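Keep Your Moving Boxes Until January

Many members of the Okholm tenants' association moved to a new apartment this summer, and we receive the same question every week: when is it safe to throw away the boxes? My advice is to wait until January. By that time you will know if the new place suits you, and if the storage room in the basement is dry.

I have moved 4 times in my life, and each time I was too quick with the recycling. After the last move I had to buy 38 new boxes from the Zurix store, and the good ones are not cheap.
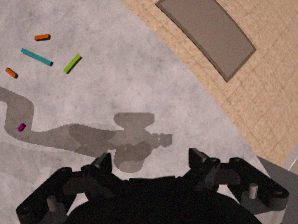
Small colored blocks on a light gray tabletop.

A box that is folded flat takes almost no space. Cut the tape with a knife, do not pull it, or the top layer of the cardboard comes off together with it. Then tie the flat boxes in bundles and stand them behind a wardrobe. Please do not leave them in the hallway on Steyn Street, where the fire inspector has already complained to us.
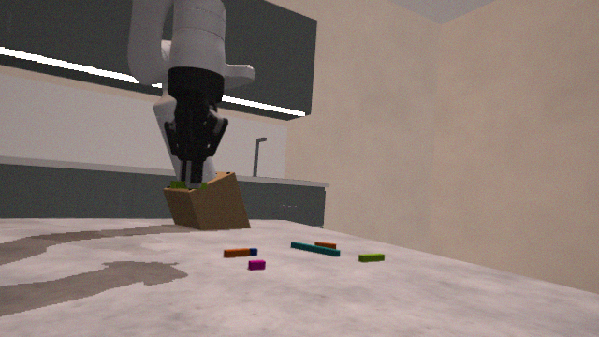
Unpacking goes better when you finish one room before you begin the next. I always start with the kitchen, then the beds, and the books can wait for weeks. Put each box flat on the floor before you take things out of it. An open box that leans to one side, like the light brown one here, is all right for towels, but I would not trust it with glasses. When it is empty, write on the side what was inside, and it will be ready for next time.

If you have boxes you really do not want, bring them to the shared room in the Lerorside building. The shelf there is for everybody, and you may take from it as well. Only clean boxes, please, and nothing that has held fish or paint.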